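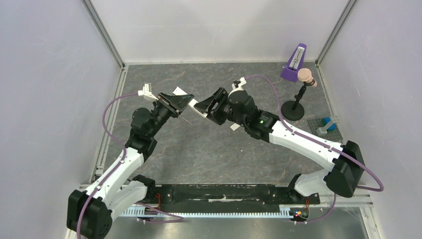
Open day at Hirose, Prilgate: notes on the benches and rooms

Visited Wednesday, July 8, 2026. Written up for the workshop fitting-out page, where the January notes on Farwood can also be found.

Hirose occupies the upper floors of a former warehouse in Prilgate. The open day was by ticket, in groups, with 30 minutes allowed on each floor. My group was led by Rin Takagi, who looks after the rooms and the furniture in them and was willing to talk about fixings. I went for the benches. We are due to replace ours and I wanted to see what other people put round the edges of a work surface.

Arrival

The entrance is on the canal side and is badly signed. The goods lift was in use for visitors and carries a plate giving the load but not the year. Coats and bags went into lockers on the ground floor. Notebooks were allowed upstairs, drinks were not.

Second floor: stores

Open racking along the long wall, bins labelled on the front lip and again on the side. The side labels are for reading from the aisle. Small items are kept in shallow trays, one layer deep, so that a tray can be checked without lifting anything out. The trays come from Brulerus and are the same pattern we use, although Hirose has had the inserts cut to suit. Takagi said the first set of inserts was too tight and had to be sent back.

The packing bench is at the far end. Paper on a roll under the top, tape at the right hand, scales let into the surface so that the pan is level with it. I would copy the scales. The gap round the pan collects dust and is cleaned with a narrow brush hung on a hook beside it.

Fourth floor: room 408

This was the room I had come for. The table stands inside an enclosure, with pale walls left and right and a white or off-white one across the back. Metal posts cover the rear corners. The top is grey with a marble-like vein running through it. I had expected a plain finish and asked about the pattern. It was chosen from the supplier's stock range on delivery time alone.

Points noted on the enclosure:

The side walls are plain on the inside, with no shelves or hooks. Everything in use is on the table.

The joint at the foot of the back wall shows as a narrow light line against the grey. It makes the rear limit of the surface easy to judge when setting something down.

Pale walls keep the shadows soft. At home we have a dark board behind the bench and lose small black parts against it every week.

The objects out on the table were few and mostly light in colour: a white rectangular block with a small dark patch on its upper face, and a thin flat white strip lying at an angle below it. Set well back on the right, near the corner post, was a purple metronome of the pyramid type, with its scale and pendulum on a lighter face.

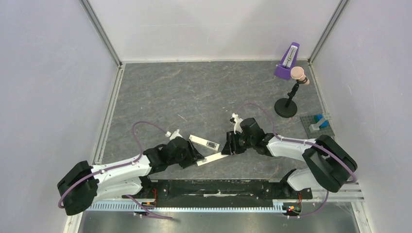 I asked Takagi whether there was a rule about how much may be left out. There is. Anything tall goes to the back and to one side, and flat items are kept where they can be reached from the near edge. At the end of the day the table is cleared and wiped from the back wall forwards. The cloths are kept in the corridor cupboard, which seemed a long way to go for a cloth.

White on grey is a good combination for flat items. A thin strip is hard to find on a pale bench and harder still on a bare timber one. Our present tops are beech and I have made a note to get two sample pieces in grey, one plain and one veined, and try them under our own lights before ordering. My worry with the veined one is that fine wire or thread might be mistaken for part of the pattern.

Fixings

The panels can be taken out without moving the table. I did not see this done. According to Takagi it takes two people, and the back panel has to come out first. Replacement panels are held in the stores on the second floor, wrapped and standing on edge. Farwood stored theirs flat and had trouble with bowing.

Floor and services

Grey sheet flooring, welded seams, coved at the wall. Sockets at bench height outside room 408, spaced too far apart for my liking. The corridor is wide enough for a trolley and a person to pass.

Practical details

The next open day is planned for January and tickets are free. There is no parking at the building. The bus from the station is route 21 and stops at the bridge. Ask for the fourth floor when booking, as some of the groups are only taken to the stores.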